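3.2 Reading the winter pages

I came to the Perkcombe journals expecting ice, and what I got was mostly laundry, soup and bad tempers. Ulises Ojeda had warned me. The ship's clerk filled 2,233 entries over the two voyages north, and by my tally 1,179 of them never mention the passage at all! I read every one anyway (it took me most of October), and I've come to think the dull days tell us more about why the crew turned back than the captain's printed account does.

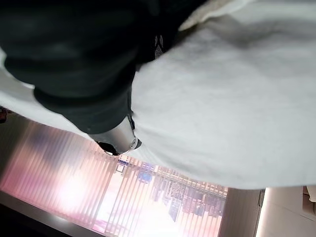 Figure 2. White cloth with folds of dark fabric lying over part of it.

Take the clothing lists. Imogen Cropper, who transcribed the second voyage, reads them as plain bookkeeping, and for the first winter I agree with her. After that the clerk starts writing down who swapped a coat for tobacco, who refused to, and who was sulking over it, and I just can't read that as bookkeeping. The captain's book gives the same weeks one cheerful line on "good order below." Boersma's edition drops the lists entirely, so anyone working from it alone will miss the quarrel. I quote from the manuscript throughout, and I've left the clerk's spelling as I found it.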